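Bathroom cleaning tasks in sim: what counts as a pass?

heikki_heinonen
I'm writing the success rules for our simulated bathroom set and I'd like a sanity check before we lock them in May. Our current draft (Wetix 7) says an episode passes if the bottle leaves the toilet lid and the arm never touches the tank. Rule 4 says the gripper must close on the neck, or the grasp gets marked down. The case that started the argument is a bottle lying on its side on a closed lid.

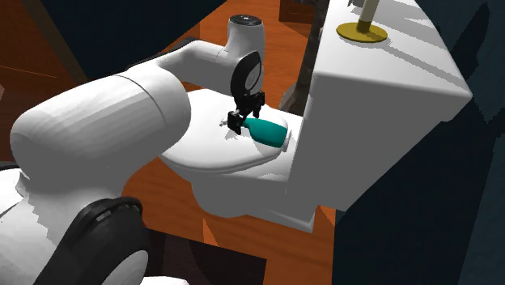 Kalevi Rantala
I'd drop the neck rule. You're scoring style. If the bottle ends up where the task says, and nothing else got knocked, it's a pass. We had the same clause at Hyvönen and threw out 1,315 good episodes over it.

vasilis_d
Disagree with Kalevi. A neck grasp and a body grasp behave differently once there's liquid in the bottle. Keep it, but make it a separate label so people can filter.

heikki_heinonen
A separate label works for me. The harder one is contact. Our checker only reads arm links against fixtures, so a held bottle can scrape past something and still score 100. I also want wrist views kept with every episode, because the outside camera misses a lot at close range.
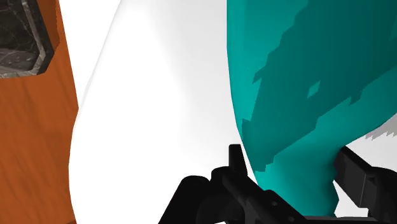

So the draft now says held objects count as part of the arm for collision purposes, from the moment the fingers close until they open again. Light contact with the surface the object started on is allowed.

Paavo H
Define "light". Put a force limit in or two reviewers will never agree.

Kalevi Rantala
Agree with Paavo on that one. Still against the neck label — more labels, more arguments.

vasilis_d
Then leave the column blank at your end, mate. Some of us will use it.

heikki_heinonen
Force limit is going in. I'll rerun all 3,779 episodes against the new wording and post the colour-coded sheet when it's finished.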